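Bench notebook, May
Keketell hand-held gripper kit, second look

Started a bit before ten. The kit has been on the shelf in its foam since the Talpur job ate all our time, and the loan runs out soon, so I've cleared the morning for it. Mohsin Jadoon wants a yes or a no from me by the end of the month, with reasons he can put in front of purchasing, and I'd like to give him something better than "feels nice".

What came in the box, for anyone picking this up after me: the gripper body with the fingers already fitted, 2 spare pads in a little bag, a hex key, a charging lead and a printed card with a web address on it. No paper manual. The one on the website is fine once you find it, but it has been written for an older version and half the part names don't match. I've pencilled the right ones on a printout and stuck it inside the lid of the box. Please don't throw it away!

Price on the quote is £606 before VAT, and that's for the bare kit. The Mulix software is a yearly licence on top, and they're being cagey about what a second seat costs. I've emailed twice. If I've heard nothing by the time you read this, ring them, they're much more talkative on the phone.

Setting up

Charged overnight, paired with the laptop first go (the old one never did that), and then I lost a good half hour to Mulix wanting an update, then a restart, then another update. After that it behaved. The finger calibration is quick: open fully, close fully, open again, press save. It doesn't tell you it has saved. I did it three times before I noticed the little date stamp had changed.

Opening is generous. I'd been worried about this from the data sheet, where the drawing makes the pads look as though they only just clear a mug, but with the fingers right open there's loads of bare table between them.
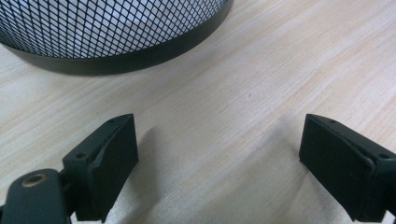
Fig. 1. Fingers open and level, mesh container further back on the table.

The fingers line up nicely as well, which our own printed ones have never managed for longer than a week. I checked them against each other by eye and then with the small square, and I couldn't get a sheet of paper in at either end when they were closed. Full marks for that. I like the brass inserts too. You can take a part off and put it back without chewing up the plastic, and given how often we swap pads in here, that's worth a fair bit to me.

Things I don't like so much. The trigger is stiff for the first part of its travel and then suddenly isn't, so small movements come out jerky until you've got used to it. And it's heavy at the front end. Fine for ten minutes, but I had to swap hands by the time the kettle went on, and anyone with smaller hands than mine is going to moan. Tikmont put the battery in the handle on theirs and I think they've got that right.

Cups

Moved on to the awkward things after coffee. Blocks and boxes are easy and every supplier shows you blocks and boxes. I wanted something that gives when you squeeze it, with a slope to the side, so it was disposable cups, picked up low down, over and over, with the force limit at its middle setting.
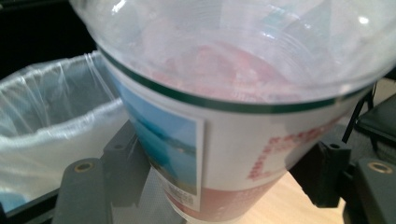

The force limit is the bit of this kit I most wanted to believe in, and I'm now mostly a believer. You set it in Mulix with a slider (no units, just a bar, grr) and the fingers stop pushing when they get there. My feeling is that the middle setting is right for thin card and the top one should be kept well away from it. Where you hold matters more than I'd expected, mind. With the pads near the lower half of the cup and the clear dome well above them, the label side stays in plain view, and that should make life easier for whoever has to tag the recordings later. Go higher and I kept catching the lid. I'd write "hold low" on the crib sheet in big letters and leave it at that.

By lunch I had 143 recordings in the folder, counting the rubbish ones. Mulix names them by itself, one after the other, and lets you bin a bad one with a long press on the side button. It's a nice touch, except that the long press is a shade too short and I lost one I wanted. There's no undo. I've put that on the list for Keketell.

Quick note on file sizes: bigger than the old kit, not horribly so. The laptop coped but its fan was going the whole time. If we take this on we'll want to record to the external drive from the start, and somebody should check the cable reaches when you're standing at the far end of the table. Mine didn't.

After lunch I tried changing the angle of approach, coming in tilted as well as square, to see how the tracking held up. It's better than I remembered from the first look. It wobbled when I turned quickly at the end of a move, and I could see the path in the viewer jump sideways and then come back. Going a bit slower cured it. The support page says to avoid plain walls and shiny surfaces, and well, good luck with that in any room I've ever worked in. Clear plastic is the thing I'd test hardest, with all that glare coming off it, and I've flagged those runs so Mohsin can look at the depth himself and make up his own mind.

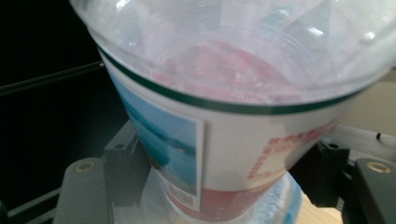
Niggles to send back to Keketell

Trigger feel, as above. Ask whether there's a softer spring, or whether we can fit our own without upsetting the warranty.

Long press to delete: make it longer, or give us an undo.

Numbers on the force slider, please. Even made-up ones from nought to ten would do, so that I can tell a colleague what I used.

Manual out of date. I've offered to send them my pencilled printout, only half joking.

Licence cost for a second seat. Third time of asking.

Compared with the Tikmont

I've only had an afternoon on the Tikmont, so take this with a pinch of salt. Theirs is lighter in the hand and the trigger is lovely, smooth all the way through. The fingers aren't as stiff though, and on a heavy object you can watch the tips splay. Their software is free, but you do the calibration by typing numbers into a file, and I got it wrong twice and sulked. For students I'd want the Keketell. For me on my own, with a long day of light things to pick up, I'd probably reach for the other one.

Where I've got to

Leaning yes, for one kit and not the pair that Mohsin pencilled into the budget, at least until we know about the licence. I'd like to see the Talpur lot have a go with it before we sign, as they're rougher on equipment than we are and they'll find whatever I haven't.

Left on charge on the back shelf, amber light showing at ten to five. Spare pads are in my top drawer with the hex key. Recordings are on the laptop, not copied to the server yet, so please leave that folder alone until I've done it in the morning.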